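**Wanted: people who read the court lists and the police notices, and then ring up to check**

The Tranesby desk of Brerano is taking on two part-time crime and courts reporters. We are a local news service. We cover burglary, fraud, assault, the theft of farm quad bikes and, more often than you would think, arguments over hedges that end in front of a magistrate.
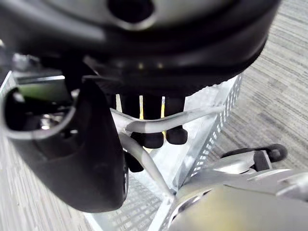

*Reading time: 2 minutes*

You will spend your mornings at the magistrates' court and your afternoons trying to get someone at the police station to say whether a person "helping with enquiries" has been helpful. Last year the desk filed 951 stories. A good 223 of them began with a reader ringing in, and a few of those readers were even right.

We need people who can:

- take a clean note in court (shorthand is lovely, legible is essential)
- tell "arrested" from "charged" from "convicted", every time, including at ten to six
- knock on a door after something dreadful has happened, and leave politely when asked
- write 300 words that do not contain the word "miscreant"

Training in contempt and reporting restrictions is given in your first fortnight. Please stay awake for it. The last reporter who didn't cost us a front page and a very long letter.
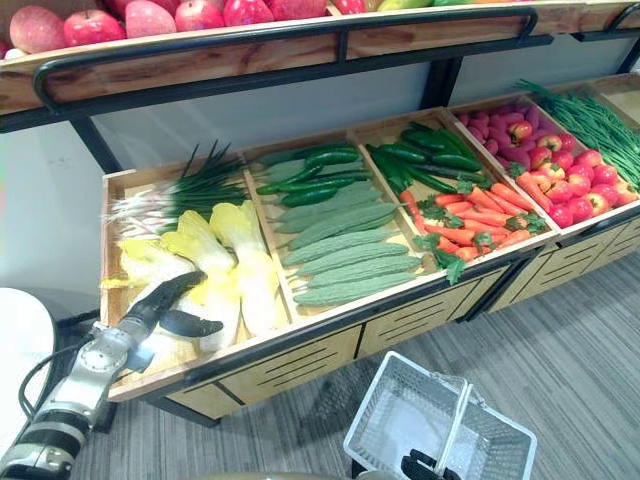

**Kevser Bayram**
*Crime and courts editor, Brerano*

The hours are three days a week, one of which will be a Saturday more often than either of us would like. The pay is on the union scale — we'll send you the figures before the interview, so you can laugh in private. You'll file through Clomum, our copy system, which saves your work every few minutes and loses it slightly less often than that.

You don't need a degree. You do need to live within reach of Tranesby, as the first bus gets in at 8.40 and the court doesn't wait for it. A driving licence helps with the Sezer end of the patch.
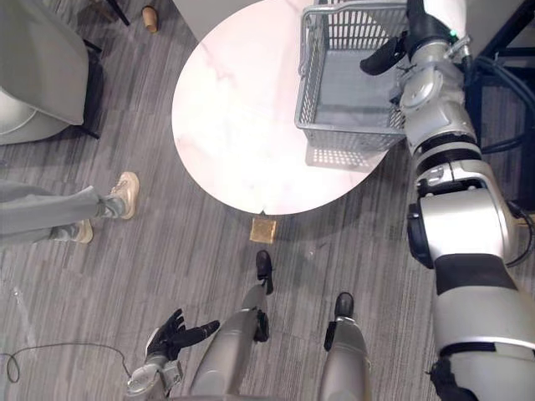
## How to apply

Send a CV and one court or crime report you have written, published or not, to the crime desk at the Brerano office in Tranesby. If you haven't got one, go and sit in the public gallery for a morning and write up what you heard. It's free and the benches are terrible.

Interviews are held at the office and include a short spelling test, mostly of surnames.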